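Search this site Search

How to sort and label a set of safety padlocks

Safety padlocks are the small coloured ones used to lock off a switch, valve or breaker while work is being done. They're easy to buy and easy to lose track of. This page covers how to sort a mixed box of them, check each one, label it and put it away so that the right key can be found again. It's written for a small workshop or site store. If your employer has a written lock-off procedure, follow that where it differs from anything here.

What you need

A clear table with decent light
A pen or pencil and a notebook
A calculator, if you are working out label sheets or an order
A dry cloth
Blank labels for the padlock bodies
Small tags for the keys
A tray or box with a lid

Work on a pale surface if you have one. Keys and small tags get lost on a dark bench.

Step 1: Empty the box

Tip the padlocks out and separate the ones that have a key from the ones that don't. Don't try keys at random yet. Put any loose keys in a saucer to one side.

If a padlock is closed and has no key, leave it closed. If it's open and has no key, leave it open and put a strip of tape over the shackle so it can't be pushed shut by accident.

Step 2: Match the keys

Read the number stamped on the key, if there is one, and look for the same number on the underside of the lock. Many safety padlocks are keyed differently, so one key fits one lock. Some sets are keyed alike. You need to know which you've got before you label anything.

Our own box was a mixture. The older locks came from the Dellerbridge store when it closed and the rest were bought in one order from Prodico. Key 315 fitted two locks and key 932 fitted only one, so we treated the whole lot as unsorted and tried every key.

Turn the key gently. Some padlocks hold the key captive while the shackle is open, and you will break something if you pull at it. Close the shackle first, then turn the key back and draw it out.
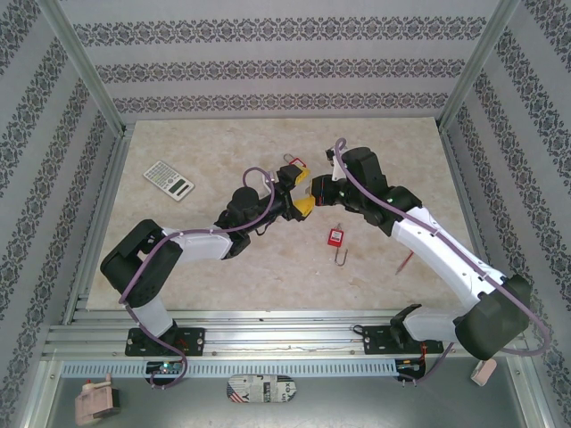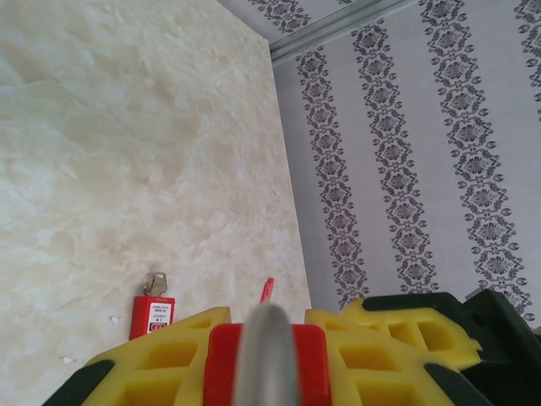 Red padlocks with white labels on the front.

Step 3: Check each lock

Open and close the shackle a few times. It should click home without being forced and shouldn't pull open again. Look at the body for cracks, especially round the shackle holes. Wipe off any grit with the cloth.

Don't oil the keyway. Ordinary oil picks up dust and the pins begin to stick. A puff of dry graphite is enough, and most locks won't need even that.

Anything cracked, stiff or without a key goes in a separate bag marked for scrap. Don't keep a doubtful one as a spare.

Step 4: Fill in the labels

Write the label before you stick it on. Ours have:

the lock number
the name or job title of the person it is issued to
a contact number
the date of issue

Keep to a pen that won't rub off. Test it on a spare label, leave it for an hour and rub it with a damp thumb. Pencil is fine for the notebook and no good for the labels.

Clean the face of the lock, let it dry, then press the label down from the middle outwards. We use Clemex blanks, which come 14 to a sheet. To work out how many sheets to buy, divide the number of locks by 14, round up and add one sheet for mistakes.

Step 5: Tag the keys

Put the lock number on the key tag and nothing else. A tag that also says where the lock is used is a problem if the key is dropped.

Spare keys should be kept apart from the locks. Ours are in an envelope in the Llewellyn cabinet in the office, and they are signed out in the notebook.

Step 6: Put them away

Lay the locks in the tray in number order with the labels facing up. Leave a gap where one is out on issue, so you can see at a glance that it's missing. Go through the tray against the notebook once a month. We last did a full check in November and replaced two labels that had faded.

Page updated December 9, 2020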